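Print this page | E-mail this to a friend

12/22/22
By Joaquín Sosa

Lorena Daza is late and eating toast. She's run the mending table at Wiltgate market for 45 weeks now, no break bar August, and has fixed 354 things. Coats mostly. "Zips. It's always zips," she says. "People bin a good coat for a zip."

Learnt from her aunt in Tapia, by hand, no machine till she was grown up. Still prefers it. Canvas is her favourite, wool a close second.

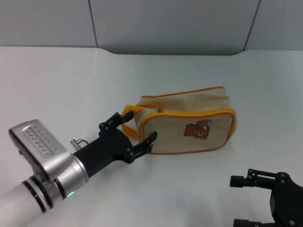 Does she charge? "Two quid for buttons, the rest we talk about." Rent at the market went up in August, wich hurt. She nearly packed it in. Then Flenwood hall offered her a room for evening classes, and the first one filled up.

Next year, Tastbridge. "If the van starts." Phone goes, it's a man with a duffel coat. She's off, toast and all.

Print this page | E-mail this to a friend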